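3. Setting up your first count

Welcome to the fun part! Once your Flekura bird log is installed, you can have a site ready before the kettle boils.

1. Open Sites and tap New.
2. Type a name you'll recognize later, such as Jara Marsh.
3. Set the count radius. The default is 100 metres, and open water can go up to 200.
4. Tap Save.
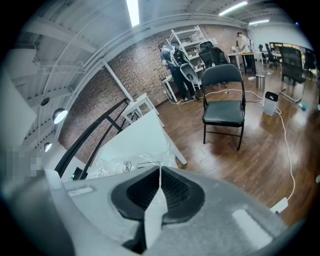 Can I change the radius after I've started counting?
Only between counts. Finish the one you're in, then open Sites and edit it.

5. Tap Start and log each bird as you see or hear it. Hold the species name to add a note on plumage or behaviour.

Note: Heard-only birds get their own colour on the list, a lovely touch suggested by Macarena Durán.

Caution: Export your list before the battery gets low. Unsaved notes can't be recovered.
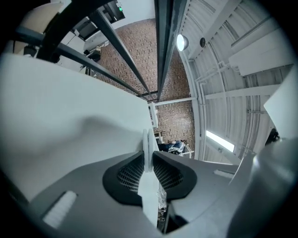

Fig. 2. Gripper with two white fingers.

6. Tap Finish. Your totals go straight to the season chart, and watching it fill up through July is a real treat!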